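Snack Shelf and Break Corner Group
Minutes, May 2024

Chair: Efraín Agudelo
Place: Brirnus building, ground floor

Minutes of the previous meeting
Approved with one correction. The order from Druminus came to 769 dollars, and the earlier minutes had left off the last digit. Thanks to everyone who went back through the receipts!

Matters arising
The new shelf labels are up and people love them - the big lettering can be read from the doorway. The Hestov kettle has been sent back and a replacement is promised before July. Until then the one upstairs is shared, and please refill it after use.

Spring fair packs
A really great result. We handed out 1,026 snack packs over the fair, well past what anyone expected, and the comments were lovely. Parents asked for more fruit flavors and fewer crackers. Agreed to keep the mix of sweet and salty but to add a second fruit choice. Efraín will ask Zhuravel whether they can deliver in smaller cartons, as the large ones don't fit under the counter and end up in the hallway.

Budget
There is enough left for one more order before summer. Agreed to hold it until the cupboard has been sorted. The old receipts can go once they are scanned.

Rack and basket
Long and cheerful discussion! The metal rack with the cream-white ends was suggested as a home for the snack packages, which now get stacked wherever there is space. Several people worried that small packs would slip through the gaps between the rods. Two ways of using it were put forward: packages standing in a row along the rods, or the rack kept for larger bags and the small ones moved to a box. Agreed to try the row first and see how it goes until the next meeting.

The white plastic basket stays for cloths. It was asked whether cloths and snacks could share it, and the feeling was a clear no. Cloths are to be folded before they go in - it looks so much nicer, and the basket holds more that way.

The purple fruit packages with the dark berries on the front are to be kept together, apart from the salty ones. Open packs go in the tin with the lid.

Action: Efraín to write up the shelf plan and pin it by the door.
Action: all to bring back any borrowed tins.

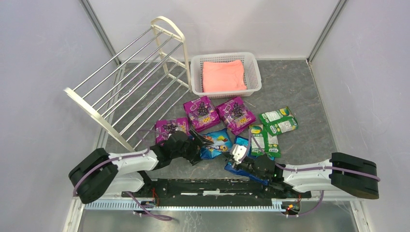 Next order
Limit of 6 cartons agreed, with fruit packs first on the list. Suggestions for the second flavor go on the sheet by the sink, and please add your initials.

Any other business
A request for a bigger recycling bin was warmly supported. Carried over to July, when the new cupboard doors will also be discussed.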